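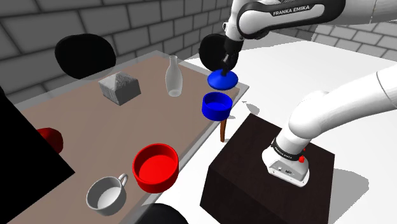 The cooking of dried beans deserves a more orderly treatment than it usually receives in household literature. Most printed instructions give one soaking time and one cooking time, and leave the reader to find out alone that a bean stored for two winters will follow neither. It is the position of this blog that the vessel should be chosen before the bean. A short, round pot with a flat lid of much the same width, like the blue one shown, is the shape recommended for all of the procedures below. A raised knob at the center of the lid is preferred to side handles, as it allows the lid to be set slightly to one side with one hand while the other holds the spoon.

The standard household quantity used here is 1000 grams of dried white beans. This will appear excessive to smaller households. The surplus should be frozen in its own liquid, in flat containers, and labeled with the variety and the month of purchase. Beans frozen without liquid split on thawing and are suitable only for soup.

Soaking is to begin in the evening. The beans are rinsed, picked over for stones, and covered with cold water to a depth of 4 inches above the top layer. Salt is added at this stage. Readers who were taught that salt toughens the skin are invited to prepare a salted and an unsalted batch from the same bag and to form their own view. My own view was formed some years ago in the kitchen of Nadiia Pasichnyk, with whom I shared a house in Kadport, and who had salted her soaking water all her life without regarding the matter as open to debate.

In the morning the soaking water is discarded. Correspondence has been received on this point. Several readers keep the water for flavor, and they are free to continue.
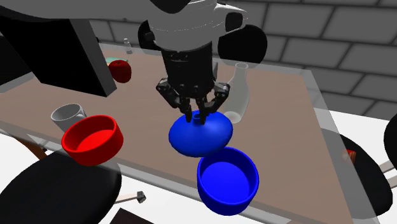

A blue bowl, with a rounded blue piece held over it.

Cooking proceeds as follows. The beans are covered with fresh water and brought to a full boil for ten minutes, uncovered. The foam is removed. The heat is then reduced until the surface barely moves, and an onion, a bay leaf and a spoonful of oil are added. The lid is placed so that a narrow gap remains. From this point the pot should be left alone except for the occasional addition of hot water from the kettle. Cold water should not be used for topping up.

Tomatoes, vinegar, and lemon are withheld until the beans are tender. This rule admits no exceptions in this household, including the one requested every year by Vitalii Derkach, who likes his beans firm and has been advised to take his portion early.

Tenderness is assessed by sampling 5 beans from different parts of the pot. If one is chalky at the center, the batch is not ready. Testing a single bean is the most frequent cause of disappointment reported to me. The shopkeeper at Stetsiuk blows on a spoonful and watches whether the skins curl, a method I respect and have never managed to apply with confidence.

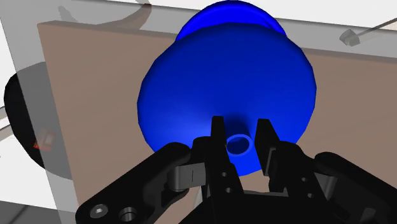 KADPORT, December

The following supplement concerns old beans. A sack bought at the Vullesach market was described at the stall as new crop. After 4 hours of simmering it remained inedible, and supper that evening consisted of bread and the onion. The sack was not returned, the stall having closed for the season.

The remainder was soaked again with a small pinch of baking soda and simmered the following afternoon. The result was acceptable in texture and somewhat flat in taste. Garlic, black pepper, and a larger quantity of parsley than is customary were required. Readers in possession of similar stock should use the soda sparingly, as an excess gives a soapy flavor that no parsley will cover.

The guidance on soaking is otherwise unchanged. A further post will address chickpeas, whose skins raise separate questions.

Receive new posts by email. You may unsubscribe at any time.

Recent posts
On the Proper Storage of Onions
Bay Leaves: Fresh, Dried, and Forgotten
Freezing Stock in Small Quantities
A Visit to the Duter Mill
Lentils Without Soaking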